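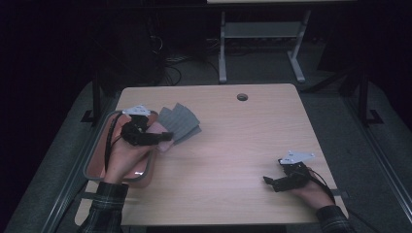 The Winter Table

Mbali Engelbrecht loved the first folding day of the year more than her own birthday, and she had told everyone at Daltus so, twice, before the coffee was ready.

"Fifty bags by Friday!" she said. "Can you believe it? Last June we had people knitting on their porches in the heat, wool sticking to their knees, and look what came of it!"

Bram Smits couldn't quite believe it, no. He had come in to fix the radiator and had somehow been given a chair and a pile of scarves. He was a big man with careful hands, and he folded the way his mother had taught him – in thirds, then over, then a pat to tell the thing it was finished.

"Pink ones over there?" he asked.

"Anything you like together goes together. That's the whole system!"

And what a good system it was. A gray thing found a pink thing. A blue thing found something the color of oatmeal. Mbali would hold a pair up to the window, shout "Yes!" and put it down again, and Bram began, quite against his plans for the morning, to care very much about mustard.

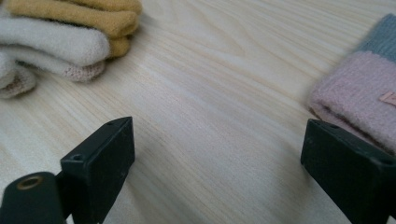
"Yellow on top," he said. "Always yellow on top. You open the bag and there it is, like somebody left a lamp on."

Mbali stared at him. "Bram Smits, where have you been hiding?"

"In the boiler room."

She laughed so hard she had to sit down. Then she told him about the mohair, how Elmarie Shabalala had carried it home from Urnanero on her lap, seven hours on the bus, because she didn't trust the luggage rack. She had brushed every piece by hand afterward. You could feel it, too – that soft halo that tickled your wrist before you'd even touched the knit.

Bram put a hat against his cheek when he thought she was busy with the tags. It smelled faintly of cedar.

"Take one," Mbali said, with her back to him.

"They're for the bags."

"Elmarie makes extra. She makes extra of everything, she's wonderful, you should taste her plum cake. Take one!"

He chose slowly. The radiator went on knocking under the window, and he reached for the next scarf and folded it in thirds.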